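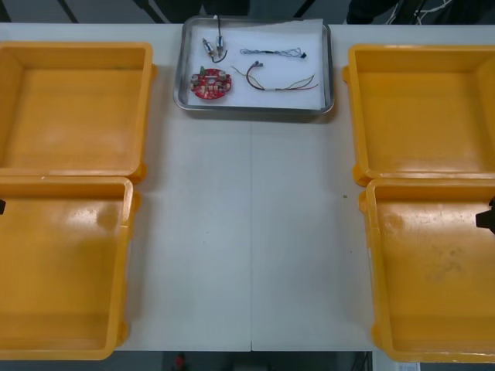
**In-ho Oh**

Bench set up for the next lot of teardowns. Four orange bins, two down each side, and the steel tray at the far end with a sheet of white paper in it. The bins are empty and the first pair of motors is in the tray.

---

A few people asked about this after the last thread, so I'll go through how I lay it out. It's the same every time now. I used to change it depending on the job and I lost parts doing that.

---

The job: 26 motor assemblies for Hunditness, the toy repair project I do bench work for. They come out of old Viketti kits that people hand in. The kits are usually past saving but plenty of what's inside can be used again.

---

Paper first. I put a clean sheet in the tray at the start of each session and change it when it gets grubby. Small dark bits show up on white paper and they vanish on bare steel. You can write on it too, which I do a lot.

---

I don't tape the paper down. One corner always lifts a bit. It has never bothered me enough to fix it.

---

The tray has a raised rim and that's the main thing I want from it. A screw that gets away from me stays in there. I tried a baking tray from the kitchen before this one and the sides were too low.

---

Bins. Top left is for motors that are fine. Top right is for motors that need another look. Bottom left is wire and leads. Bottom right is everything going to the scrap metal man.

---

No labels on them. I thought about it, then found I'd stopped needing to check after the first evening. If someone else is helping I put a sticky note in each one.

---

Small motors that are wired together stay together until I've looked at the leads. I used to snip first and sort later. Then I had a pile of motors and no idea which ones had come as a pair, and Hunditness wants the pairs matched where possible.

---

Someone will ask what I test with. A battery holder and two clips. If the motor spins freely both ways it goes top left. If it grumbles it goes top right and I come back to it at the end with a drop of oil.

---

Screwdrivers are a Kirno set, the small one. The tips are decent. The case is annoying — the lid won't stay up by itself — so I keep it on the shelf and only bring out the driver I'm using.

---

The middle of the table stays clear. That's where I work, and anything I park there gets knocked on the floor sooner or later. Tea goes on the windowsill.

---

Yes, the bins are scratched. They've had a lot of metal tipped in and out of them. I wash them with washing-up liquid every so often and let them drain upside down on the rack. The marks don't come out and I've given up scrubbing.

---

One thing I changed in November: I pushed the bottom bins further down towards me. Before that I was reaching over them for the tray and catching my sleeve on the rim. Now I reach straight up the middle.

---

Screws are a separate matter. I have almost 800 saved from earlier jobs, in jam jars, roughly by length. Please don't send me more screws.

---

Pace is 6 assemblies in a sitting if the leads are tidy. Fewer if someone has been at them with glue. After that my eyes get tired and I start putting things in the wrong bin.

---

Reply to a couple of messages: no, I don't sell the motors. They go back to Hunditness and get used in whatever is being mended that month. If you want to buy some, Maeng keeps a box of odd ones behind the counter, so ask there.

---

Also asked: why not use one big box with dividers? I had one. Tipping out a single section without losing the rest was a pain. With separate bins I pick up the one I want and empty it.

---

At the end of a session I fold the paper into a funnel and pour the last bits into a jar, then wipe the table down. A damp cloth is enough. The join in the middle of the table collects fluff, so I run an old toothbrush along it.

---

Right, starting on this pair now. I'll post the tally when the whole lot is done, and the top right bin will get its own thread if there's anything interesting in it.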